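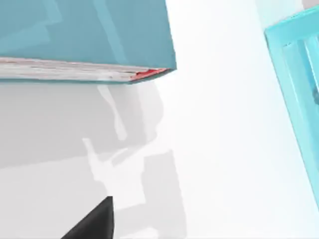 Closed book with a teal cover, computer rendering.

Sesten – artist residency and publication program
Interim report to the Kultov Fund, second reporting period
Prepared by Arūnas Avotiņš, program manager

1. Status

The program is on schedule in two of its three work lines. Residencies and the print archive are proceeding as set out in the grant agreement. The touring exhibition is one month behind and is covered in section 4.

2. Residencies

Seven artists have completed residencies to date. Four worked in sculpture, two in video and one in sound. Each stay lasted six weeks and ended with an open studio. Combined attendance at the open studios was 491, taken from the door sheets.

The shared editing room was in use for most of the period. Booking moved from a paper list to an online calendar in May, after two overlapping reservations. The kiln has been out of service since the same month. A replacement heating element is on order, and the two artists affected were given access to the kiln at Pilen under the existing partner agreement.

3. Print archive

The archive covers artists' books, invitation cards and small-run exhibition catalogs from the Urbonaitė bequest. At the close of the period 3325 items had been entered in the database with title, artist, publisher, dimensions and condition. Of these, 89 were marked for conservation, mostly for failed adhesive bindings and rusted staples.

Scanning of the invitation cards is complete. Scanning of the catalogs has started with the thinner, stapled volumes. The thicker ones need a book cradle, which was not in the original equipment list – a request to move funds from the shipping line is attached as Annex B.

Rights clearance remains slow. Letters have gone to all publishers with a known address. Items without a reply will be listed in the database with text records only.

4. Touring exhibition

The first venue, Pilen, has confirmed its dates and floor plan. The second venue changed its loan conditions after the previous report and now asks for climate records covering a full year. We can supply eight months. The remaining records will be available in the next period, and the opening there has been moved back by one month. The wall texts are in proof, and crates for the sculptures are being built in-house.

5. Budget

Spending is within the approved limits on all lines. Shipping is underspent because of the revised tour dates. Technical equipment is fully spent.

6. Next period

Two further residencies, catalog scanning, installation at Pilen, and delivery of the climate records to the second venue. Annexes: A, statement of expenditure; B, reallocation request; C, list of residents.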